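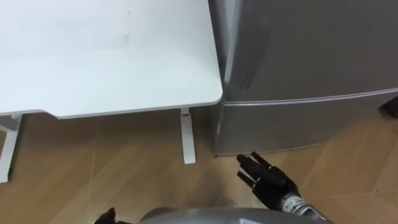 We use cookies to remember your settings. Accept | Manage preferences

3.2 Where households eat and prepare food

The second part of the study looked at how people in small rented apartments divide up the room they cook in. Interviews were held in two neighborhoods, Olleck and Ceslow, where most kitchens were fitted out by the landlord and tenants bring their own furniture. A total of 300 households completed the full questionnaire. Sachdeva and Seixas ran the home visits, mostly between four and seven in the evening, when meals were being made.

Figure 3. A white table with a rounded front corner, standing beside a refrigerator.

Tables were put to more uses than we expected from the pilot. Tenants chopped vegetables on them, sorted mail, helped children with homework and folded clothes — often within the same hour. Counter space was the best predictor of this mixed use. In apartments with a short counter, food preparation moved to the table on most days of the diary week, and the meal itself was often eaten somewhere else, usually on a couch.

Distance to the refrigerator also mattered. Where the table was within 5 feet of it, tenants were more likely to unpack groceries there and to leave dry goods out overnight. Household size had a weaker effect than we had assumed, and age had almost none.

Rent level showed no clear pattern in Olleck. In Ceslow, tenants paying under 500 a month reported more crowding at mealtimes, but the group was small and the difference should be read with care. Two tenants had given up their table altogether and ate standing at the counter.

Section 3.3 turns to storage, using the shelf measurements taken in March.

Related articles
Shared laundry rooms and neighbor contact in Olleck
Shelf depth and food waste: results from the Gautam survey
Noise complaints in the Nornano apartments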